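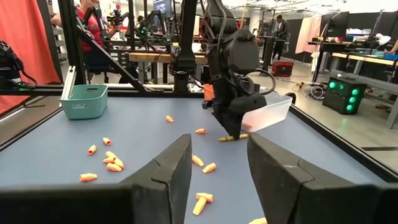
Craft Table at Skeltside
October 28, 2022

Orange foam pieces and a yellow crayon on the blue-gray tabletop. The foam is paler at the cut ends, more of a yellow. There is a small orange cup out as well, and a clear, frosted plastic container.

Yamuna Amin and Vasanthi Suvarna run the craft table in the front room at Skeltside. This page is for people who want to see what we use before they come. The foam is offcuts, given to us by Wanora in bags of 300. We have gone through almost 4 bags this year.

The short pieces work well as stamps, wheels and beads. Younger kids mostly stack them. Crayon marks the foam fine if you press lightly — markers bleed into it.

Please put foam back in a container before you leave. Loose pieces roll under the radiator.

The table is open again in November. Ask Yamuna if you would like a bag to take home.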